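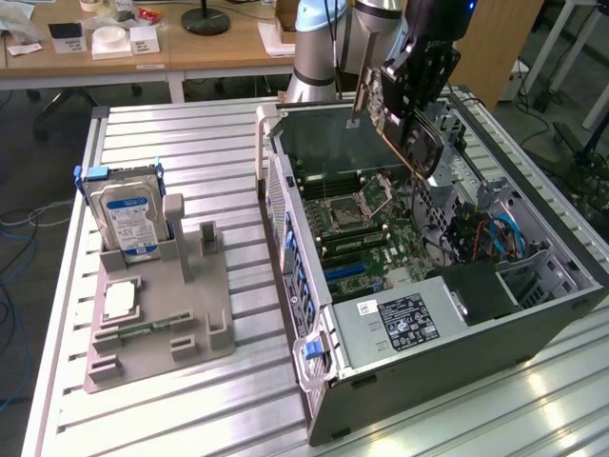
옆으로 눕혀서 뚜껑 열어둔 데스크톱. 오늘 타래는 중고 부품 거래 얘기예요

1/ 작년 5월부터 중고 부품만으로 컴퓨터 한 대 맞추는 중인데 (네 아직도요) 그동안 겪은 거 좀 풀어볼게요. 길어질 듯ㅋㅋ

2/ 제가 주로 사는 데는 Zirkara라는 벼룩 게시판이에요. 회원이 658명밖에 안 되는데 글은 하루 종일 올라옴. 새벽 두 시에 파워 서플라이 올리는 분들 대체 언제 주무세요

3/ 첫 거래는 Volker Diekmann 님한테 산 하드디스크였어요. 사용 시간 300시간이라길래 덥석 물었는데 집에 와서 확인하니까 진짜 300시간 조금 넘음!! 이분 덕에 중고 거래를 너무 만만하게 보게 됐어요...

4/ 두 번째가 문제였죠. 메모리 두 개 샀는데 하나가 안 잡힘. 슬롯 바꿔 끼우고 지우개로 접점 문지르고 주말을 통째로 날렸어요. 판매자한테 쪽지 보냈더니 "저희 집에선 됐는데요" 딱 한 줄 옴

5/ 그 뒤로는 무조건 화면 켜진 영상 달라고 해요. 날짜 적은 쪽지 옆에 두고 찍은 걸로. 귀찮다고 안 보내주는 분 것은 그냥 안 사요. 싸도 안 사요 (딱 한 번 샀다가 후회함)

6/ 케이스는 Oksana Symonenko 님이 준 거예요. 판다고 올리셨길래 갔더니 무거워서 치우고 싶었다고 그냥 가져가라심ㅠㅠ 귤 한 봉지 드리고 왔어요. 지하철에서 안고 오느라 팔 떨어지는 줄

7/ 택배 얘기도 해야 됨. 그래픽카드를 뽁뽁이 한 겹에 과자 상자로 보내신 분 계신데요. 상자에서 양파맛 냄새가 아직도 나요

8/ 반대로 Vojtěch Ondrejka 님은 포장이 거의 예술... 정전기 방지 봉투에 스펀지에 나사까지 따로 지퍼백에 넣어서 크기별로 적어주심. 다음에 뭐 파시면 필요 없어도 살 것 같아요

9/ 가격은 같은 물건 끝난 글 최소 다섯 개는 보고 정해요. 올라와 있는 값 말고 팔린 값으로! 둘이 꽤 달라요. 그리고 "네고 되나요"만 보내지 마시고 얼마 생각하는지 같이 적으면 답장 훨씬 잘 옴

10/ 아 그리고 쿨러 살 때 브라켓 있는지 꼭 물어보세요. 저 브라켓 없는 쿨러 지금 두 개 있어요. 책상에서 문진으로 쓰는 중

11/ 남은 건 SSD랑 케이스 팬. 혹시 120mm 팬 남는 분 계시면 디엠 주세요, 직거래면 제가 갑니다 🙏

12/ 메모리 어떻게 됐냐고 물어보시는 분들 계셔서: 환불 못 받았어요. 서랍에 있어요. 가끔 꺼내서 다시 꽂아봐요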